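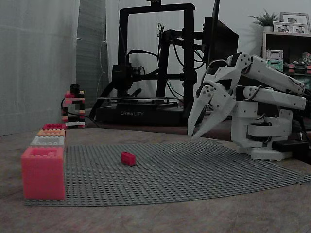
Ticket 545 - Arm stops partway through brick placement
Opened by: Domenica Aigner, model shop, Trindell
Assigned to: Lena Zawadzka, Skalton support
Status: reopened Aug 21, 2026

Aigner: Third time since June. The arm halts over the gray baseplate and waits for someone to clear it. I was told this would free up my mornings. I now spend them standing next to it.

Zawadzka: Please rerun calibration and check that the plate lies flat.

Aigner: Done twice. The plate curls at the front and right edges. They all do. By hand you just press down - the arm doesn't know to.

Zawadzka: Try taping the edges and cut speed to 30 percent.

Aigner: Taped. It ran 28 minutes, then stopped. At 30 percent I'm faster myself, and my manager has already moved one of our two builders to packing on the strength of your demo. Who do I send that part to?

Zawadzka: Passing that to the account team. Ticket stays open.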